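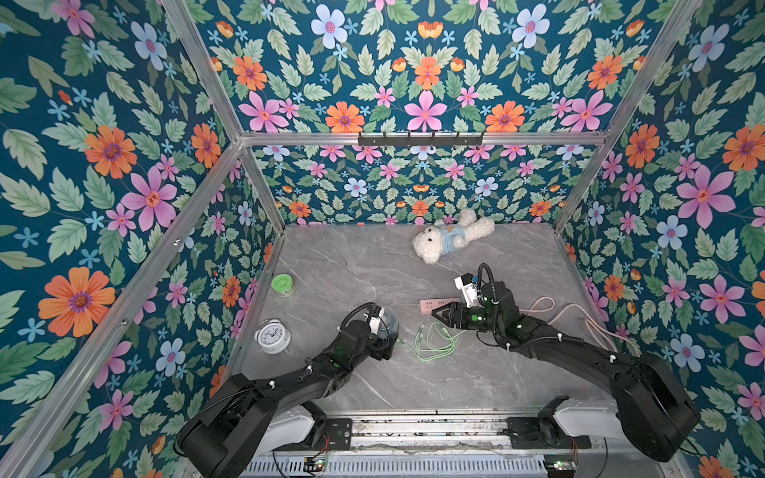 *Sayaka Nomura, Clarkircombe, January*

**Javine two-arm bench kit: can it tidy up yet?**

I've had a go on plenty of "home help" machines now, and the Javine pair is the first I'd let near my own desk drawer. Not unattended, mind! Tidying cables is the chore I hate most, so cables and a power strip are what I care about here, and a floppy green lead is a far meaner test than a stack of cups.

Setting up took me 28 minutes, most of it spent on the base plates (the manual is hopeless on those, and Shota Kikuchi had to talk me through it over the phone). After that the arms were lovely to work with. They're quieter than the Hoshino I reviewed last year, and the grippers close down to a neat little point, just right for picking at a plug.

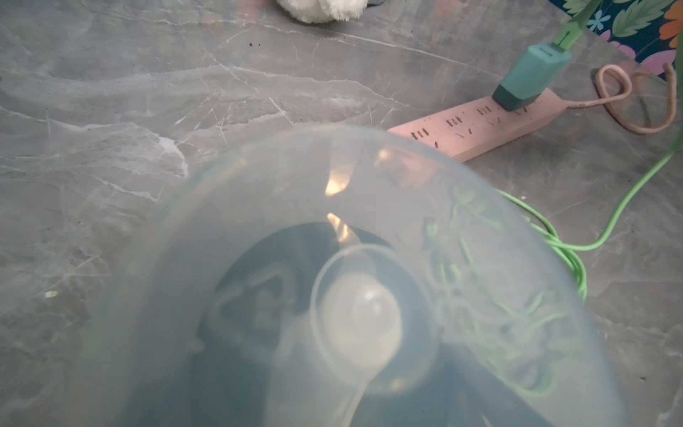 Plugs are where I get picky, though. Getting one lined up with a socket is fiddly enough for me with my glasses on, and over 12 tries the Javine managed seven. Coiling was worse: it makes a loop, drops a loop, makes another. I could have done the lot and put the kettle on.

See-through tubs bother it too, and I've knocked a point off for that. My kitchen is full of them.

Would I buy one for the house? No, not this year. For a workshop with the same small job 100 times a day I'd say yes, and Planov do a decent service plan if you ask.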